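I keep hearing that simulated practice is cheating. The Graloteo result says otherwise, I reckon: 959 attempts on a screen, then only 19 on the real arms, and the thing could cope with a tray.

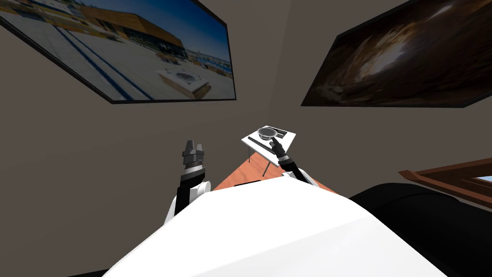
C. Evangelista

One gripper's up against the tray, the other's holding nothing, and there's a glass bowl sitting on top. I love that nothing got smashed to make a picture like it! (My own lot got through six bowls in February, real ones.) What bugs me is the scoring. A tray that tips a bit still counts as a pass, and I'd want that split out before I trusted the number.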